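How Our Club Teaches a Robot Arm to Do Chores

Hi! I'm one of the kids in the Flordale Robot Club, and I got picked to write the page that explains what we do (I write the longest emails, so I guess I asked for it). 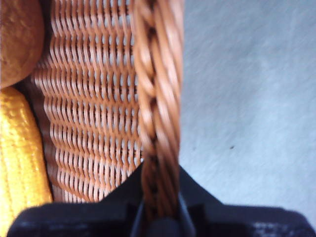
When people hear "robot club" they mostly ask if we build robots that fight. We don't, sorry! Our arm does chores. Slow ones. It picks things up, it puts things down, and on a really good day it moves a basket from one side of the table to the other without tipping it over. I know that sounds easy. You could do it with your eyes half shut while thinking about lunch. For a robot it's a big deal, and I'm going to try to explain why.

What a robot arm is

Think about your own arm. You've got a shoulder, an elbow, a wrist and a hand. Our arm has joints kind of like those, and inside each joint is a motor that turns it. At the end, where your hand would be, there's a gripper. Ours has two fingers. They can squeeze together or open up, and that's all they do. They can't wiggle or point.

We named the arm Dudberg. There was a vote, and I voted for something else, but Dudberg has grown on me.

Try this at home! Hold your thumb and pointer finger out like a crab claw and tuck your other fingers away. Now try to pick up a sock, then a spoon, then a basket by its rim. Keep your wrist stiff while you do it. You'll notice pretty fast how much work your other fingers usually do.

How it learns

You might think somebody types in a list like "move left, go down, squeeze." You can do it that way, and we did at first. Our program for picking up one block was fine until somebody bumped the block over by the width of a pencil. Then Dudberg reached down to the old spot, closed on plain air, and carried the air very carefully to the other side of the table.

So now we teach it by showing. One of us steers the arm with a controller while the computer saves everything: how each joint turned, when the fingers closed, and what a camera saw the whole time. One try, from start to finish, is called a demonstration. (We say "demo." It's shorter.)

Then we do it again. And again! We move the basket a little, or turn it, or change what's inside. After lots of demos the computer starts finding patterns. It works out that when the view looks like this, the arm usually goes that way. The word for this is imitation learning, and imitation just means copying. Little kids learn a lot of stuff like that too, like how to wave.

We have 173 demos of the basket job so far. Our goal is 300 before the Trastach Challenge in April, which is the contest we're getting ready for.

Why baskets are so tricky

A block is the same all over. A woven basket isn't. The rim is bumpy and twisted, so the fingers might land on a high part one time and in a dip the next. If you grab too far over, you get a finger full of whatever is inside. If you don't go down far enough, you only pinch the very top and the basket can slip out.

Then there's the weight problem. Lift a basket by one side and the other side wants to swing down. You fix that without thinking about it, but Dudberg has to learn it from us. What we do in our demos is lift a tiny bit, wait, and then move sideways nice and slow. I'm bad at the waiting part. My demos are easy to spot.

How the contest works

Every team gets the same three chores, and you find out where things will be placed when you walk up to the table. You can score up to 500 points. Finishing a chore gets you most of them, and you get extra for not dropping anything. Nobody can touch the controller during the run, so you just stand there and squeeze your hands together and whisper at a robot.

Last time our best run ended with the basket on the line. Half over, half not. The judge bent down and looked at it for so long!

Words you might want

Gripper: the "hand" of a robot arm.
Joint: a place where the arm bends or turns.
Demo: one recorded try, with a person steering.
Dataset: all your demos saved together.

Want to come try it?

You don't have to know any coding. I didn't. We meet after school in the Namboodiri Room at the Flordale library, and anybody in grades four through seven can come. New kids get to steer on their first day, and if the demo is a good one it goes in the dataset with your initials on it. Bring a snack that isn't sticky. We learned about sticky snacks and controllers already, and cleaning those little buttons took me almost a whole meeting.

Posted 31 March 2023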